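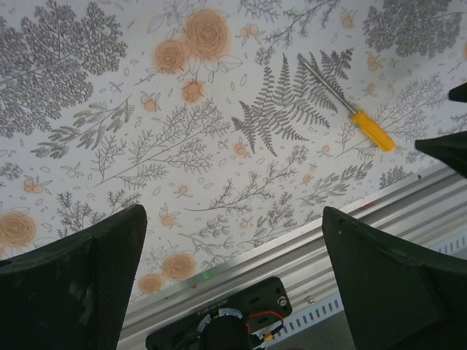 Workshop table news

November 24, 2021
By the newsletter editor

The covered table in the back room at Prullgate is open again after two weeks away. Members who use it for small repairs will find it where it was before, with its long side to the window, and the lamp has gone back on its hook. The booking sheet is on the door. Slots last 72 minutes, an odd figure that comes from dividing the evening up evenly, and it seems to suit most people.

The main change is the covering. The old green oilcloth had gone sticky and was starting to split along the fold, so it has been taken up. In its place is a patterned one with grey ferns, leafy sprigs and soft orange flowers, roses among them. It came off the end of a roll from Cirkine in Dreluvgate and cost very little. Some members asked for plain white, on the grounds that a small screw is easier to find on a plain ground. That is a fair point, and anyone taking apart a clock or a pair of glasses should use one of the shallow trays on the shelf. The trays are white inside and have a lip.

The covering is not fixed down. Please don't pin it, tape it or trim it. If it gets oil on it, put a sheet of newspaper over the mark and leave a note on the booking sheet. It can be turned over once, and after that we will have to buy another.

Now to screwdrivers. The set was down to three in May and has been built up again from a house clearance and two gifts. The yellow-handled one is the one most people reach for, and it spends more time on the table than in the rack. It is a good general size for plugs, hinges, cupboard handles and battery covers. It should not be used for opening paint tins or for levering the backs off radios. There is an old chisel with a red string round it for that sort of job, in the bottom drawer on the left.

When you have finished with a tool, wipe it and put it back in its place. The rack has been relabelled in larger letters. The order now runs from the smallest at the window end to the largest at the door end, with flat blades on the upper row and cross heads on the lower. If a space is already filled by the wrong tool, move it. Don't start a new pile on the windowsill — the sill gets damp in winter and we lost a decent pair of pliers to rust that way last year.

A few members have asked whether they can borrow tools to take home. Hand tools may go out for one night if they are written in the blue book, and they must be back before the room opens the next day. The Vasić soldering kit and the small vice stay in the room.

We are short of the following: a medium cross-head screwdriver with a long shaft, a pair of side cutters, fine sandpaper, and jam jars with lids that fit. We have more than enough hammers. We also have 609 odd keys, which were counted when the tin was emptied for cleaning, and would be glad if someone took them for a craft project. A box of 1,000 brass washers has been given as well. Help yourself to those, but leave the box.

The room is cold at this time of year. The heater takes 30 minutes to make any difference, so whoever has the first slot may want to come in early and switch it on. Switch it off at the wall when you go. The tap in the corner has been turned off until the pipe is lagged — please use the one in the kitchen for the kettle.

Anything left on the table overnight will be put in the crate underneath it. Labelled jobs will be kept until the end of the month. A toaster, one half of a music stand and a biscuit tin of curtain hooks are in there at present with no label on any of them.

Comments

Glad to see the green cloth gone. My sleeves stuck to it every time.

I like the ferns but I dropped a grub screw on them and it took me ages to find. Will use a tray next time.

The music stand is mine. The other half is at home. I'll pick it up this week.

Is the chisel with the red string meant to be sharp? It isn't.

I can bring a dozen jam jars. Some of the lids are a bit rusty, let me know if you still want them.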